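Search the notebook
Enter keyword
Go

July 25, 2021

Treat dispenser, Zolel body, timer rev C

Swapped the return spring on the release flap for the softer Brouwer part. Old spring closed hard enough to pinch a kibble piece in the gap and hold the flap open by a couple of millimeters, after which the next interval dumped two portions. Ran the new spring on the bench with the small-breed kibble from the Tundatmont sack, shortest interval setting, lid on. Stopped at 3,000 cycles. Jams: 88. Most of them fall in the first half, before I sanded the flash off the outlet edge. I should have done that before starting the count, so the total is not comparable with the old spring.

Log file has a gap after cycle 1,563. Battery contact had lifted. Bent it back and resumed from the same number.

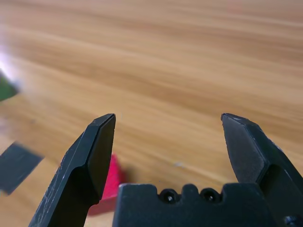 Does the softer spring let the dog nose the flap open between releases? On the bench the flap lifts with light finger pressure, so assume a determined dog will manage it. The latch tab needs to carry that load, and at present it only overlaps the flap on one side.

Widened the tab in the drawing and sent it to Clisten for a printed sample. Keep the rounded corner on the underside; the square one scraped crumbs off the flap and packed them into the hinge.

Chew ring: no change. Tooth marks on the returned unit are shallow and all on the outer lip. Left as is.

Washing: top rack only. The timer cap seal was fine after the cycle, but the inner cup came out with fat film under the rim. Needs a bottle brush or a bigger radius there.

To do
- repeat the 3,000 run with a deburred outlet from the start
- try the semi-moist treats, which stick to everything
- larger kibble, widest hole setting
- quieter motor by September if the supplier has stock

Last updated: July 25 entry, spring part number still missing

Contact the workshop | Copyright Zolel | Back to top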